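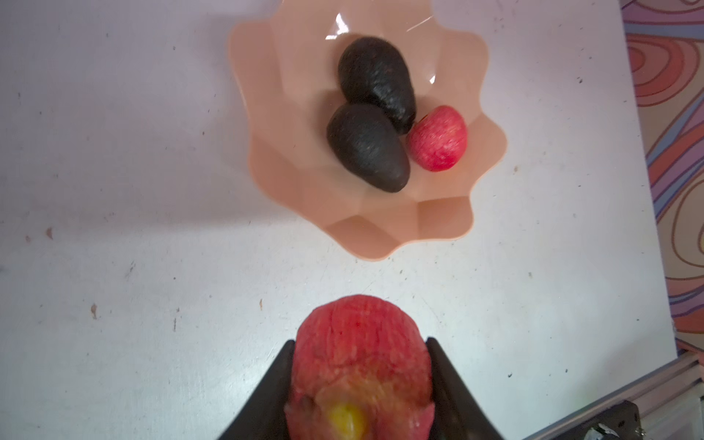
Home | Syllabus | Notes | Readings | Lab | Contact

Unit 6. Household chores: what counts as done

Moving fruit into a bowl is a standard bench task. It looks trivial because people do it without attention. For a two-arm system it breaks down into detection, choice of arm, approach, closing force, transport and release, and an error at any stage carries into the next. Avocados and apples are close to rigid at low force. Grapes are not, and a bunch has no single good grasp point.
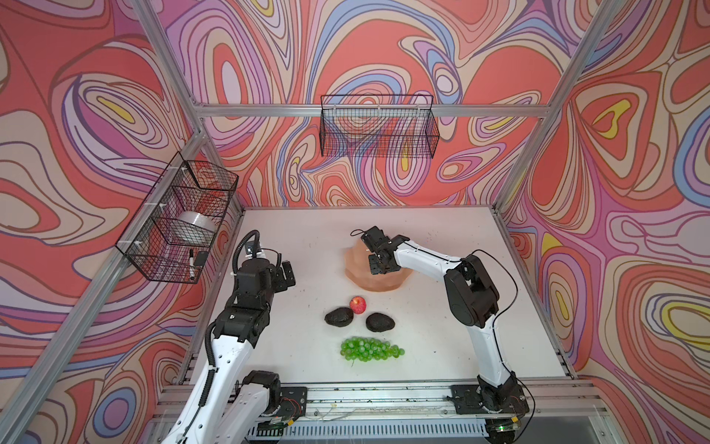

Success rate alone is a weak measure. In the Skenby exercise set, a trial counts only if the item ends inside the bowl, unbruised, with the bowl still upright. Time per item is recorded separately. Students should report both and should state the start layout, as results from a fixed layout do not carry over to a shuffled one.

Compare the shop floor. The Hirkura packing cell in your reader handles one part in one pose, 400 to a shift, and a guard stops it when a part arrives turned. A kitchen offers no such guard.

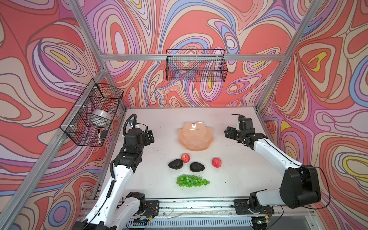 Can a machine put away the groceries in an ordinary home today?
Single steps of the job can be done on a bench under known light, but the whole job, with bags, cupboards and people walking through, is still too unreliable to leave unattended.

The gap is mostly in recovery. A person who drops an apple picks it up and goes on. A learned policy may never have met an apple in that spot and may repeat the failed motion. The Baran protocol therefore allows 2 retries per item and scores each one.

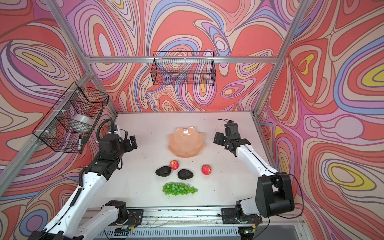
Two arms widen reach and permit handovers, at the price of a shared volume in which they can collide. The simplest rule assigns each side of the table to one arm and locks the middle while either is in it. It is safe and slow.

For Wednesday: read the Dredmont report, sections on grasp failure and reset cost. Write a scoring sheet for a run of 20 trials with mixed produce. Define a drop, a miss and a timeout before you assign any points.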